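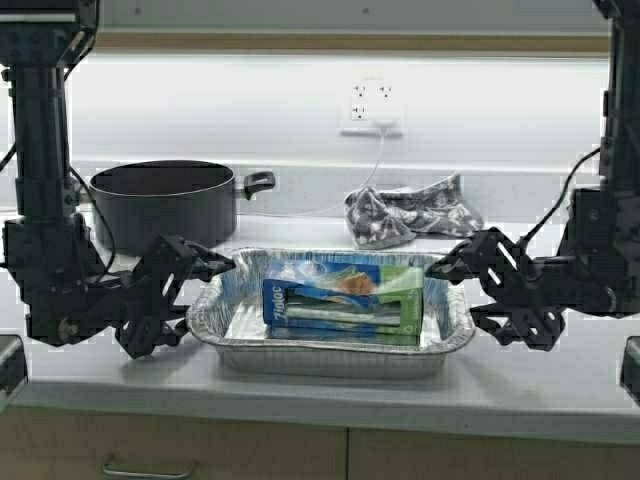 Progress report to Clesard, May 9, 2023
Brada kitchen cell, prepared by Naa Sulemana

The cell has run 1000 pan lifts since February. Both grippers were taken off after the last run and the finger plates checked for bends. One plate on the right gripper was out of true and has been replaced — the spare came from the Antwi stock, which now needs reordering.

The cable on the left arm was rubbing at the joint. We gave it a longer loop and moved the tie higher up. The right arm did not need this.

Recalibration takes 7 minutes per arm and is done before the first lift of the day. The foil pans dent easily, so closing force stays at the lower setting for now.

Still open: the mounting bolts need a torque check, and Pala has not yet sent the new wrist seals.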